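机器人缝合训练操作规范工作组会议纪要

会议：规范修订第5次会议
时间：11月，上午9时30分至12时20分，中间休息一次
地点：Dullthorpe训练中心二楼会议室，部分人员远程参加
主持：Anneli Huttunen
出席：Dullthorpe训练中心操作组、设备组、数据组；Andero公司应用支持；Niskanen实验室
远程：Zikesum项目组
请假：设备组采购人员（书面意见已提前提交，见第七项）
记录：操作组

会议文件：规范修订稿第三版；上次会议纪要；设备组器械登记表；数据组抽查说明；Niskanen实验室书面意见一份。

一、确认上次纪要与议程

上次纪要第四项中“主刀臂”一词改为“持针臂”，与修订稿术语表一致。其余无修改，予以确认。

设备组提出在议程中增加急停按钮位置一事，并入第六项讨论。Niskanen实验室要求把标本存放提前讨论，因远程参会人员在该项上没有意见，未调整顺序。

上次行动项完成情况：术语表已更新；训练台旁的操作卡片已重新打印，但三号台仍贴着旧版，操作组会后更换；与Andero核对器械使用次数计数规则一项未完成，转入本次第七项。

二、适用范围

修订稿第1条写的是“适用于本中心全部机器人操作”。操作组认为范围过宽。本规范的内容几乎全部围绕缝合训练，搬运台、清洗台上的机械臂另有规定，写在一起容易让人引用错条款。

讨论后改为：适用于在训练台上使用双臂机器人器械进行的组织缝合练习、录制和半自动程序试验，不适用于临床。

Zikesum项目组问，硅胶练习垫上的练习是否也算在内。主持人认为应当算，器械和线都是一样的，只有标本处理一节可以不执行。数据组同意，但希望在记录表中把练习材料单列一栏，以后查找时不必打开录像。此意见采纳。

关于“半自动程序试验”的含义，会上有不同理解。Niskanen实验室理解为程序给出轨迹、由人逐步确认；Zikesum理解为程序可连续完成一针中的某几步，人只在旁监督。修订稿暂时同时覆盖两种情况，在第九项中分别规定。术语表增加“逐步确认”和“监督运行”两个词条，由Zikesum起草。

三、持针、进针与出针

本项讨论时间较长。

修订稿第3.1条规定，持针臂应夹在缝针弧长靠后的三分之一处。操作组反映，学员在控制台上看不清三分之一在哪里，实际上多是凭感觉。有教员主张改为“夹持点靠近针尾，但不得夹在针与线的连接处”，这样说学员听得懂。Andero应用支持补充，夹在连接处容易使线脱开，也会在钳口留下压痕。会议同意改写，保留“三分之一”作为教员讲解时的参考，放到附注里。

第3.2条，进针角度。条文原写“垂直进针”。Niskanen实验室提出，组织被提起成褶时，表面方向随时在变，“垂直”相对于哪一面应当说清楚。改为“针尖相对于进针点处的组织表面尽量垂直，随后沿针的弧度转动腕部推进”。操作组要求加一句：推进时不得用平移代替转动。平移会把针孔撕大，训练中这类问题出现得最多，教员打分时也一直在扣分，只是条文里没有写。

第3.3条，出针。针尖露出组织表面以后，由哪只臂去接针，原稿未作规定。两种做法在中心内都有：一种是辅助臂继续夹住组织，持针臂松开针尾后绕到前面取针；另一种是辅助臂放开组织去接针。前一种组织位置稳定，但持针臂松开后针有可能缩回；后一种动作快，但组织一松，针尖的位置会跟着变。

操作组倾向于前一种，认为学员阶段应先求稳。Zikesum项目组说明，他们的程序目前按后一种编写，如果只允许前一种，轨迹库需要重做。主持人提议两种都写入，条件不同：学员练习以前一种为准，教员可以示范后一种；程序试验两种均可，但在同一次录制内不得混用，并在记录表上写明。会议同意。

第3.4条，针尖露出长度。原稿写“露出足够长度后方可松开针尾”。有人希望给出数值。Andero认为不同针型差别较大，给一个统一数值意义不大。会议决定不写数值，改为“针尖露出部分应足以让钳口完整夹住，且夹持后不碰到针尖”。数据组认为这个写法在录像里也容易判断，支持。

第3.5条，夹组织的力度。辅助臂夹持组织时不得在同一位置反复开合。设备组建议把“反复”改成具体次数，操作组不同意，认为教员在旁时应当凭组织情况判断。未改。Niskanen实验室保留意见，要求记入纪要。

第3.6条，针的去向。任何时候，视野内看不到针时，两臂停止移动，先找到针再继续。此条无异议。操作组补充，训练结束时清点缝针的做法照旧，由操作者与台旁人员共同确认后签字。

四、线结、线尾与残线

修订稿第4条在上次会议后作了合并，本次逐款看过。

间断缝合每针打结后应立即剪线，再开始下一针。个别教员习惯连续做几针再一并剪线，理由是省去换器械的时间。操作组认为练习时可以接受，但录制时不行，线尾太长会搭到下一个进针点上，程序识别线的走向时也会把前一针的线尾当成当前的线。Zikesum项目组确认确有此类误判。会议决定录制和程序试验中一律逐针剪线，练习时由教员掌握。

线尾长度。原稿要求两端等长。数据组抽查时发现，已完成的线结中线尾长短不一的情况很常见，有的一端留得明显偏长。操作组认为两端等长要求过严，对结的牢固程度没有影响；真正要控制的是不能过短导致松脱，也不能过长以致搭在旁边的线结上。条文改为“线尾应清楚可见，不与相邻线结交叠”。过长的线尾应在进入下一针之前补剪。

松散线段。器械周围和钳口附近有多余的线绕住时怎么办，原稿只有一句“及时清理”。设备组要求写细。他们在检修时见过线卷进腕关节，拆下来才发现，操作者当时没有报告。讨论后分为两种情况：

线搭在器械外侧、能看见两端走向的，操作者可以用另一只臂轻轻拨开，拨的方向应顺着线松的一侧。

线已经绕过钳口或经过转轴，或者看不清从哪里穿过的，两臂停下，由台旁人员确认后再处理。不得靠开合钳口把线抖出来，也不得直接后退器械。后退会把线拉紧，如果针还在组织里，针孔会受力。

Andero应用支持建议在此再加“必要时剪断”。操作组同意，但要求剪断以后按新的一针重新开始，这一针在记录表上标为中断，不得补做后算作完整的一针。数据组支持。

线头起毛。学员常问线头散开了还能不能继续用。会议认为剪下的线尾起毛不影响已完成的线结，无须处理；若是工作端起毛，影响穿绕的，应剪齐或换线。写入附注，不单列条款。

夹线的规定也在这一条。不得用持针器钳口夹住准备留在结内的那一段线，夹过的线段应留在结外剪去。Niskanen实验室问如何检查，操作组答，靠教员现场看，事后录像只能看出一部分。条文不变。

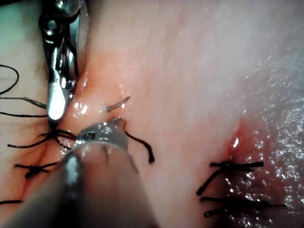
五、两臂同时在近处操作

在狭小范围内，一只臂持针、另一只臂夹住组织时，器械之间的距离很近，其中靠近镜头的一只常常占去很大一块视野，对焦也落在远处。学员遇到这种情况往往去调镜头，手上还夹着组织。修订稿第5条本次为新增，全文讨论。

5.1 调整镜头之前，持针臂和辅助臂均应处于静止。若针在组织内，保持原夹持状态，不松针、不松组织。

5.2 需要观察的部位以针尖、进针点和当前线结为先，器械杆部看不清可以不管。数据组对此有意见，他们标注时需要看到两臂的腕部。主持人认为规范应以操作安全为先，标注需要可以通过另设一路镜头解决，不在操作要求中让步。数据组接受，另行提出设备申请。

5.3 两臂不得在看不到对方钳口的情况下交叉。确需交叉时，先退开一只，过去之后再靠近。

5.4 碰臂。两臂杆部轻微接触，操作者应停下，判断是否有阻力。有阻力的，按第六项报告。没有阻力的，退开后继续，并在记录表上勾选。操作组担心勾选太多没有人看，设备组表示他们会看，腕部磨损与碰臂次数有关系，目前缺这方面的记录。保留勾选。

5.5 反光。湿润组织和金属钳口在强光下会出现大片亮斑，线在亮斑里看不见。原来的做法是由台旁人员随手调灯，每个人调得都不一样。Zikesum项目组希望录制期间灯光固定。操作组认为固定灯光可以，但若操作者看不清针尖，必须允许调整。议定：录制开始前由操作者确认灯光，录制中如需调整，先停下两臂，调整后在记录中留下时间。不得为了保持画面一致而在看不清时继续操作。

六、停机、接管与报告

设备组通报，二号训练台的急停按钮被显示器支架挡住，台旁人员从右侧伸手够不到。已临时挪开支架，尚未固定。会议要求在下次使用前固定好，并由设备组检查其余各台。

关于急停与暂停的区别，修订稿原有表述容易混淆。改写如下：

暂停：操作者自行松开踏板，器械保持位置和夹持状态。适用于看不清、线缠绕、更换镜头位置、与台旁人员沟通。

急停：任何在场人员均可按下，无须征得操作者同意。适用于器械不按指令移动、碰到人、发现有人手进入工作区、异响。

急停后，针可能仍在组织中，钳口可能仍夹着。Andero应用支持说明，急停后钳口状态因型号不同而不同，应以随机说明书为准。操作组要求在每个训练台贴上本台所用型号的对应说明，不能让台旁人员临时去翻手册。此事由Andero和设备组共同完成。

接管。程序运行时由人接管，须先说出“接管”，听到台旁人员应答后再动作。Zikesum提出如果情况紧急，等应答会耽误。主持人认为紧急时直接按急停，接管用于不紧急的情况，两者不冲突。条文中写明。

报告。以下情况当天报设备组：急停；有阻力的碰臂；线进入转轴；钳口开合不到位；转轴螺钉松动或突出。最后一项为设备组新增。操作者不应自行拧紧。

以下情况当天报操作组：缝针断裂；缝针一时找不到，即使后来找到；手指或手套被针碰到。

报告用现有表格，不另设新表。有人问填表后由谁回复，设备组答复由当班人员回复，遇到需要停用的，会直接在训练台上挂牌。挂牌后任何组不得自行取下。

七、器械登记与使用次数

设备组介绍器械登记表的现状。登记表按器械编号登记，一次装上到取下算一次使用。问题在于，有的练习装上之后几分钟就取下，有的一装就是一上午，都记作一次。

采购人员书面意见认为应改按时间计，这样便于安排更换。Andero应用支持说，器械内部的计数以装上为准，如果中心另按时间计，两套数字对不上，质保时以内部计数为准。Niskanen实验室建议两种都记。操作组反对增加台旁人员的填写量。

议定：登记表仍按次计，时间由录制系统自动导出，不要求手填。未录制的练习没有时间数据，暂时接受这一缺口。

使用前检查由台旁人员完成，内容为：钳口闭合是否对齐；表面有无裂纹、毛刺；转轴处有无残线；腕部各方向转动是否顺畅；杆部外层有无破损。检查时钳口应在张开和闭合两个状态下各看一遍。

会上有人提出检查时用放大镜。设备组认为毛刺用肉眼看不出来，同意配备，每台一个。

训练用器械与其他用途的器械严格分开存放。训练用器械杆部贴黄色标，不得撕除。上个月有两件标签脱落，已补贴。设备组正在找耐清洗的标签，有结果后通报。

八、录制、命名与抽查

数据组汇报：目前已录入缝合片段2,160段，其中2,000段完成了操作者签字确认，余下的多因记录表缺项而未能确认。

缺项集中在三处：练习材料未填；中断的一针未标；换手方式未写。前两项这次已在条文中明确，第三项见第三项第3.3条的讨论。数据组要求自新版规范生效起，缺项的片段不再代填，退回操作者补齐，逾期不补的不进入片段库。操作组请求给出期限，议定为6周。

一段录像的起止。原来以装上器械为起点，录像很长，前面都是准备。改为以持针臂夹住缝针为起点，以剪线完成为终点。中断的以两臂退开为终点。Zikesum项目组问，前一针的线结留在视野里是否有影响。数据组说没有影响，同一条切口上连续缝几针，前面的线结总会看得到，命名时按针序写清楚即可。

命名由系统生成，不允许手工改名。以前手工改过名的片段，维持现状，不再追改。

抽查由数据组和操作组各出一人，两人分开看，意见不同的再一起看。抽查只判断是否符合规范，不给操作者打分。操作组特别提出，抽查结果不得用于学员考核，否则学员会在录制时刻意避开难的部位。主持人同意，要求写入条文。

录像中出现人员面部或姓名牌的，按中心现有规定处理。远程调用录像须经数据组开通，Niskanen实验室和Zikesum的现有权限不变。

九、程序试验

Zikesum项目组说明他们下一阶段的内容：先做进针和出针两步的逐步确认，再做单针内的监督运行，打结暂不纳入。

规范对两种方式分别要求如下。

逐步确认：每一步开始前，屏幕上显示将要走的路径，由操作者确认。确认键不得长按连过。操作者认为路径不妥时可以直接取消，不需要填写理由。Zikesum希望至少选一个大类原因，便于改进。操作组担心学员嫌麻烦而勉强确认。折中办法是试验结束后统一询问，取消当时不弹出选项。

监督运行：操作者的手应放在控制器上，眼睛不得离开显示。台旁人员不得同时承担其他台的工作。程序运行期间，任何人不得把手伸入工作区，包括补水和擦拭。如需补水，先暂停。

程序版本。同一次试验中不得更换版本。换版本后须先在硅胶垫上跑过，再上组织标本。Niskanen实验室认为小修改也这样做太费时间，问能否由开发方自行判断。主持人不同意，判断标准说不清，统一执行。

速度上限由设备组在控制柜一侧设定，程序一侧不能改。设备组说明已这样做，只是没有写下来，本次补上。

程序认不出针或线时，应自动转为暂停，不得按上一次的位置继续推进。Zikesum表示现有程序在线被遮住时会按预测继续一小段，需要修改。会议要求修改完成之前，监督运行不得开始，逐步确认可以先做。

十、组织标本的领取与处理

领取时登记批次、领取人和用途。标本离开冷藏后须保持湿润，由台旁人员补水，补水量以表面不干为度，不应积水。操作组反映，有人补得太多，组织表面全是水光，看不清针孔，只好擦掉重来。附注中加一句提醒。

同一块标本可以多次使用，但已缝过的切口不得拆线后重做录制。练习时可以。组织在夹持处变色、发脆或撕裂的，应更换位置，整块状态不好的即行更换。

用过的标本连同线一起按规定丢弃，丢弃前确认其中没有留针。缝针入锐器盒，不得随标本丢弃。清洁工作由当班台旁人员完成，台面擦拭后再取下器械保护套，顺序不要颠倒。

Niskanen实验室提出，他们带来的标本能否存放在本中心冷藏柜。设备组说柜内下层有空位，但须贴上单位和日期。同意。

十一、人员与培训

学员首次上台前，须由教员带着读完规范第3至第6条，并在硅胶垫上完成线缠绕处理和接管两项练习。台旁人员同样要做接管练习，以前只要求操作者做。

外来人员（包括Niskanen实验室和Zikesum项目组）在本中心上台，按同样要求执行。已经上过台的，在新版生效后补签一次。

操作组建议每次更新后集中讲一次，不再单发邮件。主持人同意，讲解由操作组准备，时长控制在一小时以内。讲解时用中心自己的录像，尤其要有线绕住器械时正确停下来的例子。数据组负责找片段。

十二、其他

三号台的座椅升降失灵，已报修。

操作组提出控制台旁不要放饮料，近来又有人放。不写入规范，由当班人员提醒。

Zikesum询问规范能否译成英文供其内部使用。可以，译文由Zikesum自行完成，以中文版为准，交操作组看一遍。

修订稿编号沿用第三版，吸收本次意见后改称第四版。

行动项

操作组：按本次讨论修改第1、3、4、5、6、11条，发各方核对；更换三号台旧版操作卡片；准备新版讲解。

设备组：固定二号台显示器支架，检查其余各台急停按钮是否够得到；每台配放大镜；补写速度上限的设定办法；继续找耐清洗标签。

设备组与Andero：各台张贴对应型号急停后的钳口状态说明；核对计数规则，书面答复采购人员。

数据组：修改记录表，增加练习材料、换手方式两栏；将缺项片段退回操作者；为讲解挑选片段；提交增设一路镜头的设备申请。

Zikesum项目组：起草“逐步确认”“监督运行”两个词条；修改程序在线被遮住时的处理方式，改好后通知设备组到场试一次。

Niskanen实验室：对第3.5条的保留意见补交书面说明，附建议写法。

下次会议由Anneli Huttunen召集，时间待第四版发出后另行通知。纪要如有更正，请直接回复操作组。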